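Trulville Small Goods Gallery
Set 4: Plush, Basket, Lidded Container

Home | Sets | Layout Notes | Materials | Contact

Set 4 covers soft toys and the open and lidded storage that goes with them in a child's room. Items are laid out on a square grid marked in dark blue tape. The grid gives a fixed reference for position and orientation, and it lets a small item and a large one be compared without a ruler on the surface.

Positions are named by row and column. Rows count from the back edge, columns from the left. An item that crosses a line is listed under the square that holds most of its base. A soft item is listed by its torso; arms, legs and ears may cross a line without changing the entry.

Click a picture to enlarge. Captions refer to the set as a whole unless a view is named.

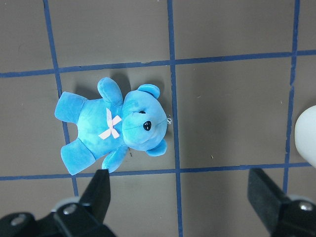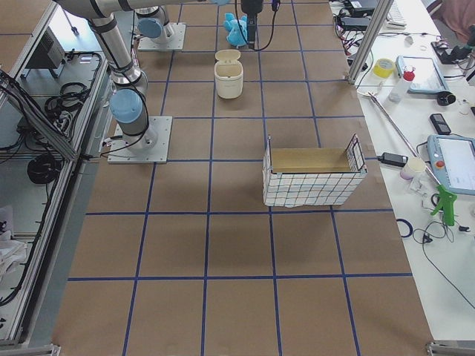 Light blue plush toy on the taped grid, close view and wide view. The lidded container (lid open) and the open basket are in the wide view.

Notes on the items

Plush toy. Light blue, soft pile, with a pale pink ribbon bow at the neck and a shiny black nose. In the close view it lies on its back with the arms spread. The pile reads as bright sky blue on the raised areas and closer to turquoise in the folds and along the seams. Anyone matching color from the close view should sample the raised areas. A small loop of white thread stands out at the muzzle. Loose thread on plush should be trimmed with small scissors and never pulled, as pulling can open a seam.

Container. Cream-white, cylindrical, rounded body, hinged lid. A hinged lid needs clear height above the body to open fully. Measure shelf height with the lid up. The closed height is the figure most catalogs print, and it is the wrong one for a shelf.

Basket. Rectangular, open top, white outside with a pattern of thin dark grid lines. The two short end walls rise slightly above the long front wall. For stacking or for sliding under a bed, use the end wall height. For reach, use the front wall height.

Grid and tape

Tape is laid lengthwise first, then crosswise, and pressed down from the center of each strip outward. Crossings are double thickness. Flat items under 4 mm should be placed clear of them or they will rock. Replace a strip when its edge lifts. Do not lay new tape over old.

In the wide view the squares look larger toward the bottom edge. This is perspective. Do not scale from the wide view across rows; stay within one row.

Records

Index number for this set is 1598. The written sheet lists each item by name, color, closed size and open size where the two differ. Sheets for earlier sets follow the older Deltari layout, which has a single size column. They will be converted as time allows, starting with the lidded containers.

The gallery holds around 400 entries. Of these, 69 are soft goods. Soft goods can be filtered from the Sets page by color or by fastening.

Corrections go through the Contact page. Give the set number and the item name.

Previous set: Oberholzer peg rails
Next set: Sikico stacking trays

Gallery index last checked in April.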